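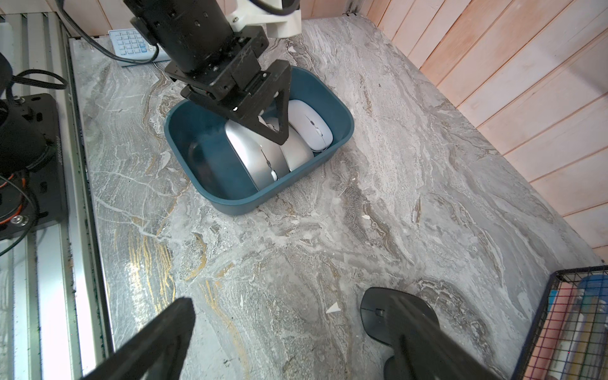
Bench Inspection Checklist: Returned Mice Sorting Cell
Site: Zikar Returns, Jurotbridge
Area: Bench 9, accessories
Inspection date: 14/03/2026
Status: Released with open items

Scope
Covers the two-arm sorting bench and the work of the operators assigned to it. The conveyor and the packing line are on a separate checklist. Ratings are OK, Fix (work may continue) and Stop (work may not continue).

1. Work surface and containers

1.1 Tabletop free of debris: Fix
Small white chips and specks on the tabletop, one a triangular fragment close to a black mouse. Under the old hand process the operator wiped the bench between batches as a matter of habit. The written procedure for the cell has no wipe-down step. Add one at batch start and one at shift change.

1.2 Basin seated and undamaged: OK
Teal basin, rim intact. Position marks on the tabletop are recommended. Operators currently set the basin by eye after emptying it.

1.3 Basin load: Fix
Three mice in the basin, two silver or silver-gray and one white, packed toward one side with the other side empty. One silver mouse tilted against the wall. Fill limit is 8 per basin, so the count is fine, but the spread is poor. Operators report that they level the basin by hand several times an hour. This task is not in the job description and was not included in the time study. Record it for one full week and send the totals to Pacheco Engineering.

1.4 Items outside the basin: Fix
One black mouse on the tabletop. The procedure does not state whether an item on the table is waiting, rejected or dropped. Two operators gave two different answers. Define it in writing.

1.5 Mesh basket: Fix
Black wire mesh basket at the corner of the table holds items in several colors. No label found. Label it or move it off the bench.

2. Arms, grippers and mounts

2.1 Gripper plates and fasteners: OK
Torque check done with power locked out. No loose bolts.

2.2 3D-printed bracket: OK
White bracket on the upper joint. No cracks found by hand and flashlight. Printed parts are to be replaced at fixed intervals. Next replacement due in September.

2.3 Base mount on aluminum extrusion: OK
Bolts and fittings secure.

2.4 Cable routing: Fix
Black cables arch over the base mount and one loops behind the arm. Orange-and-black coiled cable wrapped near the lower part of the mount. No wear found, but slack is not controlled. Add clips. Operators should not be the ones holding cables clear during a basin change, as was reported on late shift.

2.5 Keypad controller: Fix
White and light blue keypad lies behind the basin at the back of the table. An operator has to reach across the work area to get to it. Move to the front or side. The separate emergency stop was tested and is within reach.

3. People and work content

3.1 Training records: Fix
9 operators are cleared for the bench. Records for two of them cover start and stop only, with no jam clearing. Those two are not to clear jams until signed off.

3.2 Task rotation: Fix
Before the cell, one person sorted, tested and wiped each mouse. The sorting is now done by the arms, and the operator tests, watches and clears faults. Comments from the floor: less wrist strain, more standing still, harder to stay alert in the second half of the shift. Rotate every two hours with the Dulto test station.

3.3 Output target: Fix
Posted target of 382 items per shift assumes no stops. Operators were seen reaching in early after a fault to keep up with it. Take the sign down until a figure that includes stops is agreed.

3.4 Fault log: OK
Kept on paper at the bench, legible, up to date. Keep the paper log after the tablet arrives.

Open items go to the shift lead. Items 2.5, 3.1 and 3.3 are to be closed first. Reinspect after the keypad has been moved.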